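Progress report to the Bultania Fund, Jan 27, 2021
Project: Painted walls of the Batby canal district
Prepared by: Hạnh Thái, project coordinator

Dear colleagues,

Since the last report we have finished the first part of the work on Chu Street, and I can now describe where we stand with the murals, the neighbours and the money.

## Walls

Four murals are complete and two are in progress. The long wall behind the old Dreditz dye works took more time than we planned. The plaster was weak in its lower part and the painters had to wait until it was repaired and dry. The owner paid for the plaster himself, for which we are grateful.

The design for the corner of the fish market was changed once. Several stall holders told us that the first drawing showed the district only as it was before the flood, and they wished to see also the shops that opened afterwards. The artist agreed and made a new drawing, which was accepted in the same week.

## Residents

We sent 300 letters to households near the canal and received 101 replies. Most of the replies are positive. 12 families asked us not to paint on the side of their building, and we have respected this – those walls are now removed from the map.

The Saturday-style open workshops are still stopped because of the health rules. In their place we give paper kits to the school, and 62 pupils have returned their drawings. We would like to use parts of these drawings on the low wall by the footbridge.

## Budget

Paint and primer stay within the plan. Scaffolding is more expensive than we expected, and we have moved a part of the printing money to cover the difference. The table of costs is in the separate file. We do not ask for an additional payment at this moment.

## Next steps

- Finish the dye works wall and apply the protective coat
- Sign the agreement for the footbridge wall
- Print the walking map in two languages
- Hold the opening walk in June, if gatherings are allowed

One question remains for you. The agreement says that the fund's name must be on every wall, but two owners prefer one common sign at the entrance of the street. Please let me know if this is acceptable – the sign maker needs our answer before he cuts the metal.

With kind regards,
Hạnh Thái

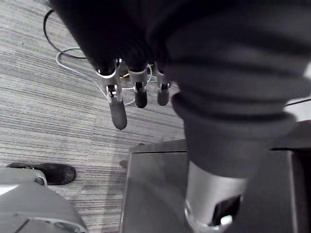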